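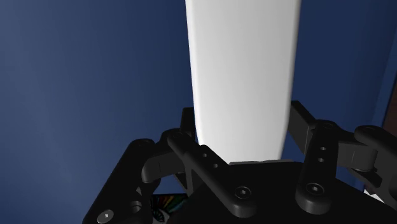
Roos Maes asked me halfway through my first check-in why a simulated arm needs safety rules at all, if there's no one in the room to get hurt. Fair question! I didn't have a good answer in September. I do now, and it ended up being most of this report.

My project was to write a rulebook for the pick and place tasks in our Gundstead simulator and then see if I could stick to it myself (mixed results, see below). The class already had a folder of 2,000 recorded runs, and the trouble was that everyone had made them their own way. Some people closed the gripper at full speed. Some started with the fingers already touching the object. When Borislav Kos and I went through the folder with the first draft of my rules, only 1,353 runs passed, and we argued over plenty of those.

So the first rule I wrote was about speed near contact. Once the fingertips are close to an object, the arm drops to its slow setting and stays there until the grip is closed. The second was about the approach - come in from above, stop, check that the fingers are lined up on both sides, then go down. I wanted a rule about forces too, but our force limits are whatever the simulator came with, and I couldn't find anyone who knew where those values came from. I left that section blank and marked it open. 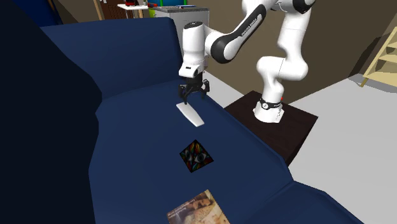 Soft furniture got its own page. On a hard table you can set one minimum height for the gripper and forget it, but a couch seat was a different story for us, and my first height limit let the fingertips go right into the cushion. The simulator didn't complain one bit. A real arm might have torn something or tripped its own stop, and that's pretty much my answer to Roos: if the runs teach bad habits, the habits go along to the hardware.

Nikola Todorova tested the second draft without any help from me, and I'm really glad she did. She read "clear the area" as deleting every other object from the room. I meant keep the path clear! It now says to leave loose items where they are and plan around them.

Still to do: the force section, a rule for when to give up on a grasp (I kept retrying forever, which I'd mark down in anyone else's work), and a shorter checklist, because the one I have runs to two pages and Borislav skips the second.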